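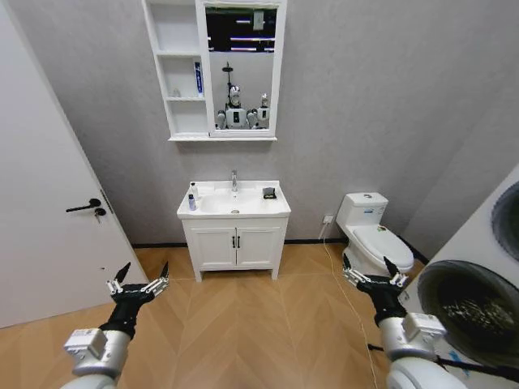
Flornex bathroom range: vanity unit and mirror cabinet
Section 2. Fitting out, daily use and care

Read this section once the vanity unit is standing level on its legs and the mirror cabinet has been fixed to the wall as set out in section 1. Keep the guide with your Clestier tap instructions, as you will need both when cleaning.

Before first use

1. Open both vanity doors and check that they close without touching each other. The handles should sit level, side by side. If one is higher, turn the upper hinge screw until they line up.

2. Wipe the basin and worktop with a soft cloth and warm water with a little washing-up liquid. Rinse and dry.

3. Run the tap on cold, then on hot, and look under the basin with a torch. Tighten the waste nut by hand if you find any drips.

Note: Leave newly applied sealant alone for 13 hours before running water into the basin.

Loading the mirror cabinet

4. Wipe the shelves dry before putting anything on them.

5. Stand tall bottles upright in the open compartment, with their caps closed. Toothpaste and other small items can go on whichever shelf is easiest to reach.

6. Keep glass and heavy jars in the vanity cupboard below.

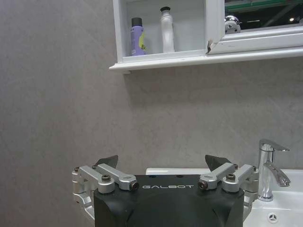
Fig. 2. Bottles standing upright in the open compartment, beside the mirrored door.

Caution: Do not lean on the ledge under the cabinet or hang towels from it. The wall fixings are meant for toiletries only.

On the worktop

7. Keep hand soap and other everyday bottles to one corner so that the tap lever can move freely.

8. Put a small dish under anything that may stain, such as hair dye or metal tins.

Cleaning and small repairs

9. Spray glass cleaner on to the cloth and then wipe the mirror. Liquid running down behind the trim can mark the silvering.

10. Check the white frame for chips at the corners, especially where the open compartment meets the mirrored door. Clean the spot, let it dry and fill it with Dadia touch-up paste in white. Apply 2 thin coats.

Caution: Do not use bleach, scouring powder or wire wool on any painted part.

Replacement hinges and handles can be ordered from Fodor spares. Quote the code printed inside the left-hand vanity door.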